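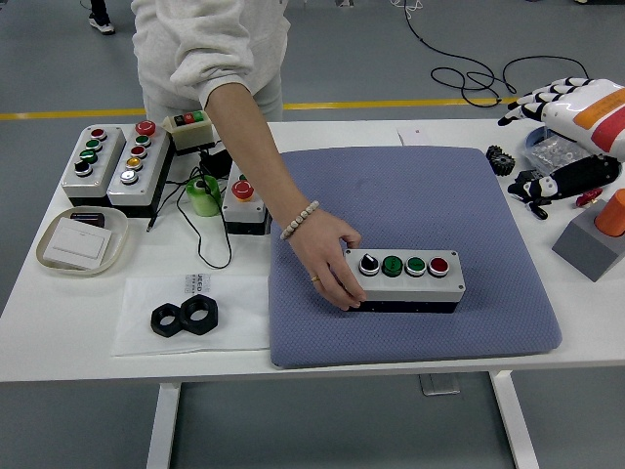 Bench 2. Control box on the mat, selector at far left, red button at the other end.

Tuesday, June

Subject: spring-return contact bounce, Dzene pushbutton inserts, second batch.

Picked up where Naima Ouazzani left off. Her open question was whether the long bounce tail on the normally open contacts comes from the spring or from the contact plating. Same supply as before, 24 V DC through a 10k pull-up, no filter cap. Scope on single trigger, falling edge, 1 ms/div. Probe ground moved to the terminal strip; the old ground point picked up hash from the bench lamp ballast.

Actuated by the cam rig at constant speed. Finger presses gave too much spread to be useful for this.

Fresh inserts: clean make, bounce finished inside 2 ms on every capture I kept. Cycled inserts (3,000 operations, resistive load): first closure looks the same, then a second group of short openings well after the first has settled. Shape repeats from one press to the next, so I do not think it is dirt. Wiped one pair with isopropanol anyway and re-ran. No change.

Swapped springs between a fresh insert and a cycled one. The late group stayed with the cycled contacts and the fresh contacts stayed clean with the old spring. That points at the contact faces. One swap only, needs repeating on another pair before it goes in the Nerkance report.

Trace 615 is the one to look at. Trace 614 has a missed trigger, ignore it.

Release side not measured properly. The cam has a flat on the return and the plunger hangs there briefly, which smears the break. Zineb El Ouafi has a reground cam in the drawer under the lathe, will fit that first.

Debounce setting in the Flilleder firmware is still 5 ms. Late group on the cycled parts falls outside it, so double counts are expected with aged inserts. Raising it to 20 ms would cover everything captured so far. Check with Zineb that nothing upstream depends on the short value.

To do:
- repeat spring swap, second pair
- fit reground cam, redo break
- contact faces under the microscope, fresh and cycled
- ask Estar for plating thickness on both lots
- return the 10x probe to bench 4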